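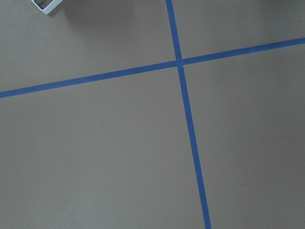
Blue tape on gray.

Repainting the back bedroom took me from January until last week. The walls are 26 feet of bad plaster on the long side, and I wanted to fill them properly before any color went on. Halina Szewczyk lent me her sander and told me to prime twice. I primed once, saw the patches come through, and primed again.

Paint came to 349 dollars with the rollers. I had set aside 300.

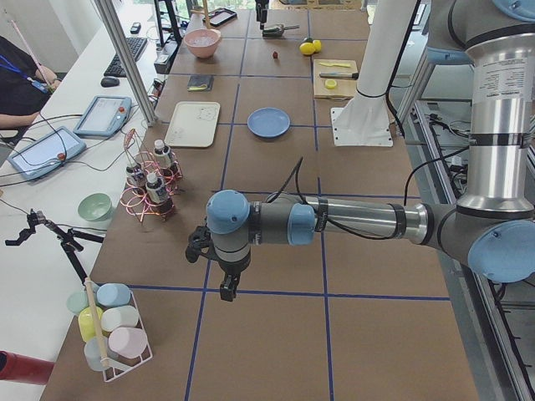

The second coat went on faster. I pulled the tape while the paint was still a little soft, working back at a low angle, and the line at the ceiling came out clean except over the window. I fixed that with a small brush.

Next is the closet door, which sticks. Naa Quartey thinks the top hinge is bent. I'll take it off this weekend and look. The trim can wait until I have picked a white.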